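## Cold wash only: has anyone stuck with it?

**pinelint** wrote:

So I switched everything to cold in October to get the power bill down, and I'm on the fence. Colors look great! But my work shirts come out with a faint sour smell once I start sweating in them, which defeats the purpose. I'm using Kunov powder, one scoop, in a front loader. Anybody here do 100% cold and stay happy with it?

**mapleporch** wrote:

Been all cold for 6 years (family of two adults and a very muddy dog). Powder was my problem too -- it never dissolved right, and I'd find gritty streaks on anything dark. Went to Hesano liquid and the streaks stopped. Can't speak to the smell.

**drumbeat_721** wrote:

I'm going to disagree with the whole idea. Cold is fine for stuff you wore to sit at a desk. Towels, sheets, gym clothes? Hot. I tried cold for a whole summer and my towels smelled like a pond. You save a few bucks and then spend it on scent beads.

**mapleporch** wrote:

> Towels, sheets, gym clothes? Hot.

My towels are fine, drumbeat. Are you leaving them in the drum overnight? Because that'll do it at any temperature.

**drumbeat_721** wrote:

Sometimes, yeah. Still hot for towels though. Not budging on that one.

**quiltsandcoffee** wrote:

Pinelint, before you blame the cold water, clean the machine. Pull back the rubber gasket on that front loader and look (bring a rag, and maybe skip lunch). I had the same sour thing going on at our old place in Loltarside and it was all gunk in the door seal. Here's what I'd do, in this order:

1. Wipe the gasket, clean the filter, and run the machine empty on its hottest setting.
2. Wash the shirts inside out with half the powder you've been using. Extra soap just sits in the fabric.
3. Get them out right away and spread them flat so you can check the armpits and hem before they go in a drawer. I use the bed. 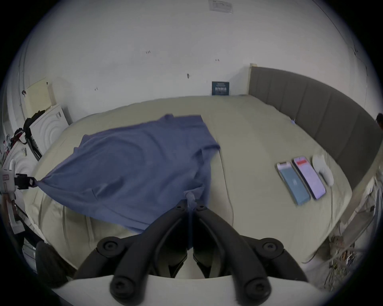
4. If one still smells, soak it for an hour in a bucket with a cup of white vinegar, then wash it again on cold.

**pinelint** wrote:

Ok, I looked behind the gasket. I wish I hadn't. Running the hot cycle now, and I'll try the half scoop on Wednesday's load.

**sockdrawer2** wrote:

Vinegar every wash is rough on the rubber, by the way. My repair guy at El-Sayed charged me $200 for a new seal and blamed the vinegar. A bucket is ok, just keep it out of the machine.

**quiltsandcoffee** wrote:

Yep, bucket only! I rinse mine in the tub before they go back in.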